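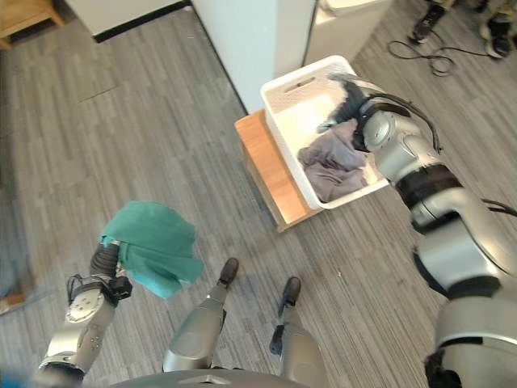 Settling new hens in with an old flock

We took on four point-of-lay pullets in January to join the old girls, and I promised several people at the Nuvcombe smallholders' evening that I would write down how we go about it. It's a slow business and there is a lot of standing about with a mug of tea, but I have come to enjoy that part very much.

Before they arrive

Get a separate house and run ready, well away from your own birds. A small ark will do, or a stable with a good door. It needs its own feeder and drinker, and please don't carry buckets back and forth between the two. I keep an old pair of wellies by the ark and change into them every time (well, nearly every time - I have been told off).

Dust the perches for red mite before anybody moves in. Check the ends where they slot into the wall, and run a bit of kitchen roll along the underside. If it comes up with red smears you have work to do first.

Weeks one to three: apart

Leave the newcomers alone for a couple of days except for food and water. After that, pick each one up in the evening and go over her properly: eyes, nostrils, feet, under the wings, around the vent. Write down what you find. Ours came with numbered leg rings and I would have sworn 302 was a cockerel for the first fortnight, she was so loud.
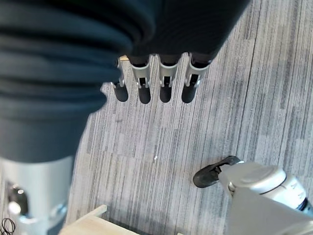 How long should new hens be kept apart?
Three weeks is what we do, and a full month if one of them has so much as sneezed. Start the count again if you add another bird.

Week four: within sight

Now move the ark up against the main run so they can see each other through the wire. There will be some puffing up and a good deal of muttering. Put a feeder on either side of the mesh, close together, so that they get used to eating in company. Give it at least a week, and longer if your old hens are still charging at the wire every morning.

If your two lots are on different feed, this is the time to bring them round to the same one, a handful more each day. Grit should be out all the time, in something they can't tip over.
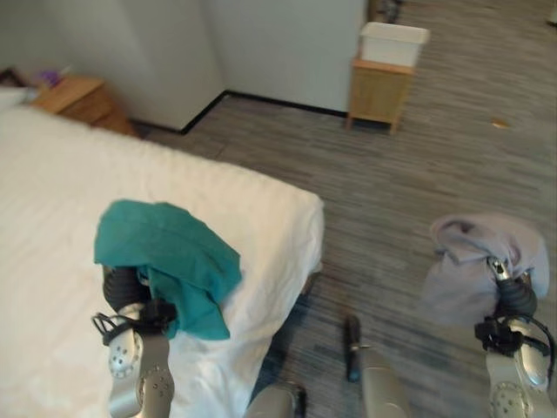 A teal cloth hanging down by the white sheet.

The first day together

Choose a dry day when you'll be at home. Let everybody out on fresh ground, which keeps the old hens busy, and add a second feeder and a second drinker as far from the first as your hose will reach. Hang up a cabbage or two. I also put a pallet on its side against the fence, leaving both ends open, so a shy bird can get behind it and come out the other way.

Lilibeth Lacson puts hers in with the flock after dark, straight on to the perch, and swears by it. I've tried it both ways and like the daytime better, but do it her way if you work long hours. 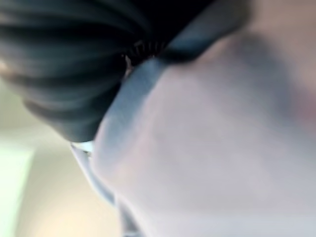

When should I step in if they fight?
Step in as soon as you see blood, or if one hen is being kept from food and water. Chasing and a few sharp pecks on the head are normal and usually ease off within the week. Take out the bully for a few days and leave the others where they are.

Bedtime is often the last thing to come right. Go out with a torch for the first few nights and lift any stragglers in.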